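Surface and Pattern, session 3: loud wallpaper in small spaces
Course tutor: Senga Mowat
Handout, to be read before the practical

The usual advice says a small space wants a pale, plain wall. The other usual advice says to "be brave" and paper every side of it. Both are repeated in magazines with very little to back them up, and I would ask you to distrust both until you have tried them with a sample and some tape.

Claims to test

1. "A big pattern makes a small space feel bigger." Does it? Kenneth Lennox argues this in his notes for the Endness project. His samples were viewed from across a hall, and most of us don't stand that far from the back of an alcove.

2. "Warm colours come forward, cool ones go back." Fine for flat paint. Once coral and lilac are tangled together in the same swirl, I am not convinced the rule tells you anything. Look for the outline colour instead. A thin dark line round every band does a lot of the work.

3. "Pattern hides clutter." Sometimes. A wire basket lets the paper show through, so an empty one half disappears. Put things in it and you have two patterns arguing.

Practical

Cut a sample at least 40 cm wide. Anything less won't show the repeat. Pin it to the back and both sides of your box, then hang one open-mesh basket and one solid one. Write down which you notice first, then swap them over and look again. Do not write "it pops".

Bring offcuts if you have them. Isla Menzies has the key to the paper cupboard. Falance samples go back in their own drawer, please.

For discussion: would you keep the side walls papered, or only the back?
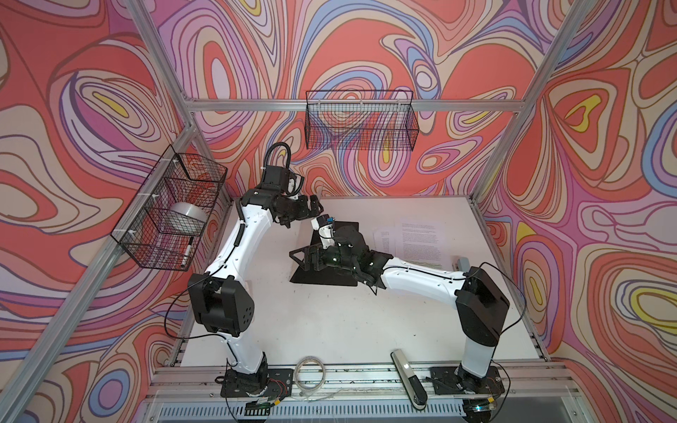 Fig. 1. Swirl pattern on three walls, with black wire baskets on the left and back.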